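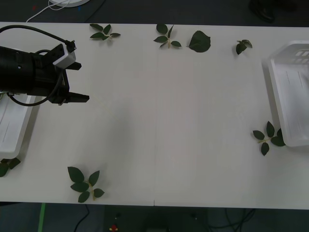 Why Do Fabric Roses Have Leaves Like That?

Search this site Go

Hi again! I'm Iolo Llewellyn, and today I want to talk about pretend flowers. I love them. I have a jar of them on my desk in Urndale and I have never watered it once (my real plants are not so lucky).

Let's start with leaves, before anything gets put in a vase. If you find a rose bush, look closely at one stalk. What you might call one leaf is often a little family of leaves, all sharing a stem. Each small one is called a leaflet. Lots of garden roses have five or seven leaflets together, with one at the very tip and the others in pairs down the sides. People who make pretend roses copy this, and that's why you get sprigs with several green bits fanning out as well as big single leaves.

Now run your eye along the edge of a rose leaf. See the tiny teeth, like a bread knife? The word for that is serrated. Say it out loud, it's a good one!

Then come the petals. A real petal grows inside a bud, all wrapped up tight, and opens bit by bit. A fabric petal gets cut out flat, then curled and stuck around a middle. The small ones go on first and the big floppy ones last. Move your nose really close to a flower and the petals turn into soft, pale, blurry clouds, and you can't tell what you're looking at anymore.
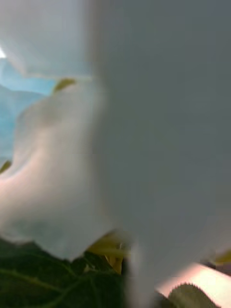 Sumathi Shenoy wrote in to ask whether bees ever get fooled by fabric roses. Great question, Sumathi! A bee might fly over to check out the color, but bees are after nectar and pollen, and a cloth flower has neither. She'd buzz off pretty quickly.

My favorite kind is the red rose that's only partly open. The outside petals curl away and the middle stays snug, so you get dark red down in the folds and brighter red on top. You can often spot a cloth one by its edges, too. Look for little frayed or zigzag bits where the fabric was cut.

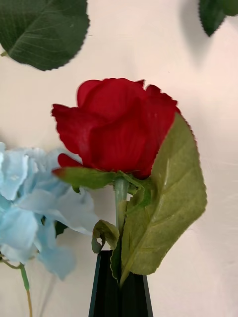 If you want to put some in a vase yourself, start with one flower and turn it until you like its face (yes, I think flowers have faces). Then add leaves, and let one lean out a bit. Real roses grow every which way, so a crooked leaf looks just right. And skip the water, please. I once filled the jar out of habit and had soggy roses until February.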